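Lamrani opens a drop-in paper room in August, and you're invited

For immediate release

Hello from the back of the Lamrani shop! I'm Ruby-Lee McKinnon, and I've been wanting to write this one for ages. In August we open the Paper Room, a place where anyone can walk in, sit down at a table and draw, fold, letter or wrap a present without worrying about the furniture at home.

I got the idea from my own kitchen. I'd lay out a big sheet of white paper to sketch on, dinner would need the table, and everything got rolled up again half done (I have a whole drawer of those rolls). A few customers told me the same story, so I started measuring the storage room to see what would fit.

The Paper Room has 28 seats, and every table gets a fresh sheet of paper before a new group sits down. Draw straight on it if you like! You can take your sheet with you or leave it in the rack by the door, where we'll keep it for 2 weeks with your name on the back.

Utia, the paper shop next door, is supplying the rolls. We went back and forth over the weight for most of the spring, because I wanted something that takes ink without going wavy and they wanted something I could afford. We settled on a plain white, a bit heavier than wrapping paper. Irard is lending us rulers, bone folders and a guillotine, and the guillotine stays behind the counter, so please ask one of us to do the cutting.

Mornings are quiet hours, and afternoons are for families and anyone who likes to talk while they work. We'll have a lettering hour at 2 in the afternoon on opening day, and the first 100 visitors go home with a pocket notebook bound by Nitance, in a choice of blue or gray.

Drop-in is free for the whole of August. Groups can book the room for up to 40 minutes at a time, and I'm happy to set the tables end to end for a really long drawing. To book, or to come and take a look before we open, stop by the Lamrani counter and ask for Ruby-Lee.

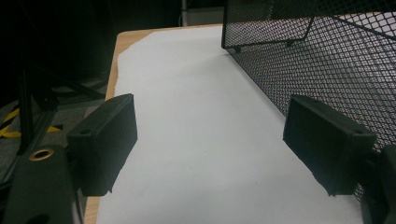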